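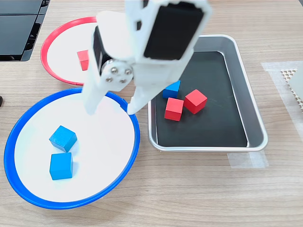
gerrit_b
Putting dishes away is two problems, and the sorting half is the easy one. Blue cubes on the blue-rimmed plate, red on the red - colour is cheap. Reaching into a steel tray with sloped sides using two long fingers is where I'd expect the cycle time to go.

lavanya.acharya
Disagree. Cubes have flat faces. Try a wet teaspoon.

gerrit_b
Granted, but the grasp planner doesn't care what it's called.

Holalen99
It cares about friction. We trialled a parts sorter at Lavine in July. Washers stuck together and it picked 2 at once, every shift.

imarar
So fix the feeder. That's a shop-floor answer, though. My kitchen hasn't got a feeder.

lavanya.acharya
Which was my point.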